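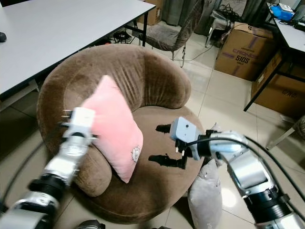
Home robot code of practice leaves the hard parts for later

Tatthorpe, December 15, 2024 – A new voluntary code for two-armed household robots was published here this week, and its backers say it will make homes safer. Whether it will do much of anything is another matter.

The code runs to 30 pages and was drafted by Trendport, a trade group whose members build or sell the machines it covers. It sets out how robots should be tested on everyday jobs such as picking up pillows, clearing a chair or folding a blanket before they are offered to the public. Companies that sign up may put a Trendport mark on their packaging. They will check their own work.

Under the main test, a robot must complete the same chore 30 times in a furnished room without pinching, tipping or dropping anything it shouldn't. A person must be within reach of a stop button the whole time. Cables have to be kept clear of the arms "where practical." The code does not say who decides what is practical.

Nor does it set a limit on grip force for soft goods. An early draft from July had one, according to two people who saw it. The published version asks makers to use "a suitable level of force" and to write down what that was.

"A pillow will forgive you almost anything," said Walter Ccori, a safety inspector who has worked with factory robots and was asked to comment on the draft. "Squeeze it too hard and it pops back. So you pass your pillow test, fine, and what have you learned about a cat asleep on the same chair? I put that in my comments. I didn't get an answer."

Ccori also wanted the tests done in rooms the robot had not been set up in before. The final text allows makers to use their own rooms and their own furniture, and to practice there as much as they like.

Trendport defended the approach. In a written statement, the group said that a stricter code would have been signed by fewer companies, and that the text would be looked at again in 3 years. It did not explain why the force limit was dropped.

Two firms have signed so far. Lefèvre, which makes grippers, said it already meets every point in the code and expects to change nothing. Fliner, which plans to rent out robots by the month, said it had 4,000 hours of practice runs on file and would release a summary. It would not say when, or whether the summary would include failed attempts.

The section on complaints takes up half a page. Owners who believe a robot has damaged property or hurt someone are told to contact the maker. The maker should reply "in good time." There is no outside body to turn to, and a company that ignores the code can lose the mark only if the other members vote to remove it.

Comments on the code can be sent to Trendport by mail. The group said it does not plan to publish them.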